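检查日期：3月3日，Prulbridge 服务区及 Tapley 赛段
检查人：Heikki Valtonen（主笔），Ngân Mạc（医疗与通讯），Niilo Kettunen（车检）
陪同：Milovan Hoxha（赛事方）

记号沿用上次：**[x]** 亲眼看到并且试过；**[~]** 看到了，没法试，或者只试了一半；**[ ]** 没看到，不管别人怎么说。

上一版清单是去年12月填的，几乎每一项后面都写着“符合”。我拿着那份表在服务区走了一遍，走到第三项就不想再照着它走了。灭火器位置图画的是旧入口，旧入口现在堆着护栏。所以这次从空白表开始，凡是“据介绍”“据了解”开头的，一律算没检查。

赛事方的意见我也写进来了，写在哪一条就在哪一条里看。不同意的可以批在旁边，别直接改我的记号。

## 一、车检区

- [x] **1.1 地面平整，举升点下方无松动碎石。**
 Niilo 拿直尺量过，靠门那个工位有一道缝，千斤顶底座正好会压上去。暂时垫钢板。钢板会滑，我说过一遍了，再写一遍。

- [~] **1.2 防滚架检查所需的照明。**
 灯是够亮的，可是插在一个已经接了电暖器的排插上。Milovan 的说法是“一直这么用，从没跳过闸”。从没跳过闸也可能是空气开关坏了。请电工来看，看完在这一条签字，口头答复不算。

- [x] **1.3 安全带有效期核对。**
 抽查，标签都在，日期都看得清。有一条肩带的缝线起毛，车手说是新的，标签也确实是新的。缝线起毛就是起毛，Niilo 判了更换，车手不太高兴。

- [~] **1.4 座椅固定点。**
 看得到的螺栓都划了漆线。漆线只能说明有人划过线。扭矩扳手的校准证书没带来，说在办公室，办公室说在车上。

- [ ] **1.5 车载灭火系统的称重记录。**
 没看到。给我看的是一张手机照片，照片里有一张表，表上的瓶号和车上的对不上。申报里写这辆车的瓶子“上月已称重”，我要原件。

- [x] **1.6 断电总开关，车内车外各试一次。**
 都断得掉。其中一辆的外拉环要用很大的力，戴手套的赛道工作人员单手拉不动，我让 Santeri 试，他用了两只手。装上合格，用起来不合格，我按不合格记。

- [x] **1.7 油箱通气管与单向阀。**
 没有问题。难得。

- [~] **1.8 头盔与头颈保护装置登记。**
 表格填得很整齐，字迹从头到尾是同一个人的。领航员一栏和车手一栏的签名也像同一支笔、同一只手。请两个人自己来签，戴着头盔来更好。

车检区桌面上不要堆私人物品，这条去年就有，今年继续有。文件、扳手、标签纸各归各的箱子，检查员从桌子这头走到那头应该能一路看到桌面。

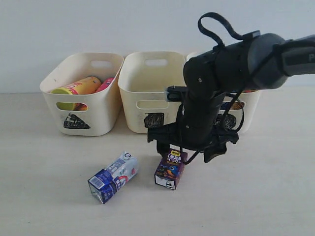 Milovan 问我，桌面整洁为什么也算安全项。我不打算跟他辩论。两年前有一辆车带着没拧紧的轮毂出了车检区，那张待复查的标签压在别人的外套底下，这事他也在场。

- [~] **1.9 待复查车辆的标识。**
 红色标签有，数量也够，挂的位置各挂各的，后视镜上、雨刷上、门把手上都有。统一挂方向盘。车手要是想开走，总得先把它摘下来。

- [ ] **1.10 复查放行的双人签字。**
 表上有两个签字栏，流程说明里只提到一个人。到底几个人签，请技术代表给一句准话。在给出准话之前，我按两个人要求。

## 二、服务区消防与燃油

- [x] **2.1 每个车队帐篷的灭火器。**
 都有，压力表都在绿区。压力表在绿区我就信它一半，另一半看检修日期，有两具过期，已经贴了条。车队说“表还是绿的呀”。贴了条就不能用，去换。

- [~] **2.2 加油区隔离带。**
 隔离带拉了，拉在轮胎堆上。风一吹轮胎不动，隔离带动，中间那段已经拖到地上。申报图上画的是立柱。图是图，现场是现场，请让它们变成同一样东西。

- [x] **2.3 加油区禁烟标志。**
 标志四面都有。标志底下有烟头。

- [~] **2.4 加油人员防护服。**
 看到的都穿了，不过他们看见我走过来才开始拉拉链。下次我从后门进。

- [ ] **2.5 燃油存量上限。**
 申报 600 升，全部在批准的容器里。我要求现场核对，得到的回答是供油车还没到。那么 600 这个数字是从哪里来的？从去年的表上来的，我对过，连涂改的地方都一样。到货之后重新报，由 Niilo 去看油桶上的刻度，不看送货单。

- [x] **2.6 吸油垫与防渗托盘。**
 有。托盘里积着雨水，倒掉再放回去。下雨天谁负责倒，请写上名字。

- [~] **2.7 发电机与帐篷的距离。**
 大部分够远。赛事方自己的那台离餐饮帐篷太近，排气口朝里。别的车队都按要求挪了，唯独赛事方的没挪，这就很难去说服别人。

- [x] **2.8 急救车通道宽度。**
 用卷尺量的，宽度合格，量的时候通道上没有车。半小时后我又路过，停了一辆拖车和一辆房车。这一项在检查表上只能打勾，可我心里是不打勾的。建议比赛日每小时巡一次，派一个有权叫人挪车的人去巡，光拿对讲机的不行。

- [ ] **2.9 电焊与打磨的动火许可。**
 没有一份许可，地上倒有火星烫出的痕迹。车队经理讲是“以前就有的”。也许吧。

- [x] **2.10 废油回收桶。**
 盖子盖得上，标签清楚，位置合理。

服务区整体印象：纸面上比现场好，这句话我每年都写。纸面那套东西做得越来越漂亮，今年还有了彩色封面，我情愿拿封面的钱去换两根立柱。

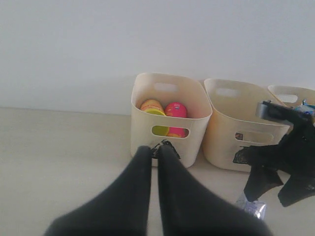 ## 三、赛段安全：Tapley

Tapley 是 Toltus 拉力赛里最窄的一段，开头一公里在林子里，后面出来贴着采石场走。赛事方把它评为“中等风险”。评级表我看过，把观众因素算得很低，依据是“往年观众不多”。往年这一段不直播，今年直播。

- [~] **3.1 路书与实际路况一致。**
 我和 Santeri Laitinen 开了两遍。他跑过这段，闭着眼也能报弯，所以我让他只许照着路书念。有三处对不上：采石场前的右弯收得比路书写的紧；木桥后面多了一个坑；终点前的减速区有一根新立的电线杆，路书上没有。赛事方说下一版会改。下一版什么时候发，没有日期。

- [x] **3.2 赛段编号牌与里程牌。**
 齐全。有一块牌子被转了方向，从赛道这边看是背面，已经转回来，建议打第二根桩。

- [~] **3.3 观众禁区。**
 图上标红的地方现场大都有红带。我怀疑的是另一件事：禁区是按车不出错的路线画的。采石场右弯外侧，车要是提早转向，出去的方向正对着那块草坡，草坡标的是“允许观看”。Milovan 说从来没有车在那里冲出去过。弯道收紧是去年冬天塌方之后才有的，从来没有车在“现在这个弯”比过赛。我要求整块草坡改为禁区，他要求再讨论。讨论可以，讨论期间先按禁区拉带子。

- [ ] **3.4 无线电点位之间的通视与通话。**
 方案里说全段覆盖，用的是 Andik 的手台。我们在林子里的两个点互相喊不通，站起来通，蹲下又不通。供货方的人说“实际比赛时会加中继”。那就等中继架好了再来检查，我不给一个还没架起来的中继打勾。

- [~] **3.5 赛道工作人员配置。**
 名单上 115 人，培训签到表上 101 人。差的这些人，赛事方解释说是老手，不用再培训。今年的红旗程序改过，老手学的是旧程序。没有签到的，请在比赛前补训，不补的换人，名单跟着改。

- [x] **3.6 红旗与 SOS 牌。**
 每个点都有旗。我随便挑了一个点，请那位工作人员演示怎么举，他先举了黄旗。后来纠正了，纠正得也快。打勾是因为东西都在。

- [~] **3.7 护栏与缓冲物。**
 桥头的轮胎墙捆过了，捆扎带是新的，间距也说得过去。采石场侧的草捆是湿的，外面裹着塑料布，塑料布破了。湿草捆撞上去和石头差不了多少，我在别的比赛里见过，不想在这里再见一次。换掉，或者往后撤到车到不了的地方。

- [x] **3.8 备用撤离路线。**
 林业道能走，锁的钥匙有两把，一把在赛段长手里，一把在医疗车上。我要求当场开一次锁。第一把钥匙打不开。第二把可以。

- [ ] **3.9 直升机降落点。**
 坐标给了，坐标指到一片树上。请重新给。

- [~] **3.10 居民出入安排。**
 通知单贴了。沿线有一户老人说没收到，她家的车道直接开在赛段上。赛事方说贴在了村口公告栏，她说她三年没去过村口。请派人上门，别再往公告栏里贴第二张。

- [x] **3.11 零车与扫尾车的发车间隔。**
 时间表合理，司机也说得出自己的时间，没有看小抄。

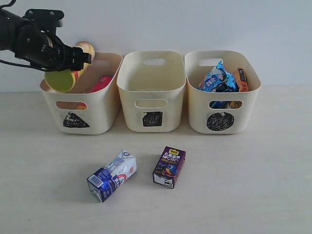 *三只收纳箱，靠白墙并排摆放*

有几点补充，写给下一个走 Tapley 的人。走的时候不要跟着赛事方的车走，他们会在该停的地方开过去。带一根卷尺和一支笔，铅笔，下雨天圆珠笔写不出字。桥下也要看一眼，我这次看了，桥墩边上有一堆冲下来的树枝，不算大问题，但水再涨一点就难说了，请在比赛前一天清掉。

上次有人在意见栏里说我的检查“过于悲观，影响士气”。我去问过赛道工作人员的士气，他们想要热汤和能听得见的手台。热汤在第五部分。

## 四、医疗

Ngân Mạc 写的，我只改了几个错字。她比我客气。

- [x] **4.1 医疗车随车器械。**
 逐项打开看过。颈托尺寸齐，氧气瓶满。剪安全带用的刀两把，一把钝，当场换了。

- [~] **4.2 首席医务官授权书。**
 有复印件，公章盖在签名上，签名看不清。请提供一份看得清的。

- [x] **4.3 解救小组。**
 做了一次完整演练，用的是 Niilo 那辆旧车壳。时间达标。组长自己不满意，他说车壳没有门内防撞条，真车要慢。我同意他的话，所以建议用一辆带完整内饰的车再做一次。

- [~] **4.4 接收医院确认。**
 确认函有。我打电话过去，值班的人不知道有比赛，让我隔天再打。隔天打了，换了一个人，知道。两个人里有一个知道，我希望比赛那天值班的是这一个。请赛事方再发一次函，抄送急诊科本身。

- [ ] **4.5 烧伤处置包。**
 清单上每辆车都有，现场只在一辆车上找到。其余的“在路上”。

- [x] **4.6 病历与过敏信息卡。**
 车手和领航员的都收齐了，密封得也好。有一位车手在过敏栏写“雨”，我打过电话，他说是开玩笑，已重填。

- [~] **4.7 医疗车司机的赛段熟悉度。**
 一位跑过，一位没跑过。没跑过的那位说会看路书。参见 3.1。

Heikki 的附注：4.4 我会盯着。确认函这东西，谁都能发，也谁都能不看。

## 五、人员后勤

- [x] **5.1 饮用水。** 够，放在阴凉处。

- [~] **5.2 热食送达各赛道点位。**
 计划写着“每点均送达”，送餐的只有一辆车，路线要走完全段，封路时间又比送餐时间早。我算了两遍，怎么算都有一半的点吃不上热的。赛事方说去年没人投诉。去年那一半的人自己带了面包。

- [x] **5.3 临时厕所。** 位置比去年好，离油区远了。

- [ ] **5.4 恶劣天气撤人方案。**
 有标题，有目录，正文那一页是空白的。给我看的人自己也愣了一下。

- [~] **5.5 工作时长。**
 排班表上没有人超时，前提是比赛不延误。我没见过不延误的 Toltus。请加一版延误两小时的排班，看看谁会撑不住。

- [x] **5.6 反光背心。** 发了，尺码偏小，冬衣外面套得勉强。

- [~] **5.7 观众人数预估与停车。**
 停车场按 2,000 人规划。赛事方的预估没有给出处，我追问之后拿到一句“感觉差不多”。直播的影响没算，晴天和雨天没分。停车场满了以后车往哪里引，也没有写，按经验会停到撤离路线上去，那样 3.8 那把打得开的钥匙也就没什么用了。 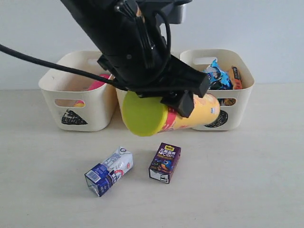 **Prulbridge 汽车俱乐部 · 赛事安全检查组**

## 六、待办与责任人

下表由检查组填写，责任人由赛事方确认。写“相关人员”的一律退回。

| 条目 | 要做的事 | 责任人 | 我的看法 |
|---|---|---|---|
| 1.2 | 电工检查排插与开关 | Milovan Hoxha | 能按时做完 |
| 1.4 | 找到扭矩扳手校准证书 | Niilo Kettunen | 怀疑已过期 |
| 1.5 | 称重记录原件 | 车队经理 | 没有原件的话就重新称 |
| 2.5 | 到货后核对燃油 | Niilo Kettunen | 看刻度 |
| 2.7 | 赛事方发电机挪位 | Milovan Hoxha | 十分钟的事，拖了两天 |
| 3.1 | 新版路书 | Milovan Hoxha | 要日期 |
| 3.3 | 草坡改禁区 | Milovan Hoxha | 不让步 |
| 3.4 | 中继架设后复测 | Santeri Laitinen | 蹲着测 |
| 3.5 | 未签到人员补训 | Santeri Laitinen | 名单要对得上 |
| 3.9 | 降落点新坐标 | Milovan Hoxha | 请自己先站上去看看 |
| 4.4 | 重发医院函 | Ngân Mạc | 抄送急诊 |
| 4.5 | 烧伤包到位 | Ngân Mạc | 到了逐车开箱 |
| 5.4 | 撤人方案正文 | Milovan Hoxha | 空白页不收 |

复查的时候只看 [~] 和 [ ]，另外我会从已打勾的里面随便抽几条重走。上次有人问能不能提前告诉他抽哪几条，不能。

## 七、各方意见（原文照录，没有润色）

**Milovan Hoxha：** 总体接受。3.3 的草坡是那段唯一能看见两个弯的地方，改成禁区以后观众会自己往林子里钻，反而更危险。希望检查组考虑。2.7 已安排。5.7 的预估我会找直播方要数据。

> 答：钻林子的问题是真的，我承认没想到这一层。那就在林子边上再加一个点位，配人，草坡仍然是禁区。直播方的数据请连同他们怎么算出来的一起给我。

**Niilo Kettunen：** 1.3 那条肩带我拆下来看了，是旧带子换了新标签。已报技术代表。这位车手的另外几条带子我也想看。

> 答：看。1.3 的记号先从打勾改成 [~]，等全部看完再说。

**Santeri Laitinen：** 3.4 我同意。3.6 那位举错旗的工作人员是第一年来，他后来自己练了一下午，我觉得不用换。1.6 的外拉环，车队换了一根更短的拉索，我试过，单手可以。

> 答：3.6 不换人。1.6 等我自己戴上手套试过再改记号，跟信不信你没关系，你的手比多数人有劲。

**Ngân Mạc：** 4.3 的第二次演练借到车了，带完整内饰，车主要求别剪顶棚。解救小组组长说不剪顶棚就没必要练。正在谈。

> 答：实在谈不拢就去废车场买一辆，费用我来提。

## 八、检查组自查

表是我们发的，也该查查我们自己。

- [x] 检查员没有检查自己参与准备的车辆。
- [~] 检查员的对讲机全程开机。我的没电了一个多小时，备用电池在车里。
- [x] 所有 [x] 项都有人亲手试过。
- [~] 检查时间避开车队用餐。没避开，Niilo 在车检区待得太晚，被人当面抱怨过。
- [ ] 检查记录当日归档。写到这里已经过了当天。

签字栏在纸质版背面。电子版不签，收到请回复“已读”，并写明自己名下有哪几条；只回“已读”两个字的，我会打电话过来，一条一条念给你听。

Heikki Valtonen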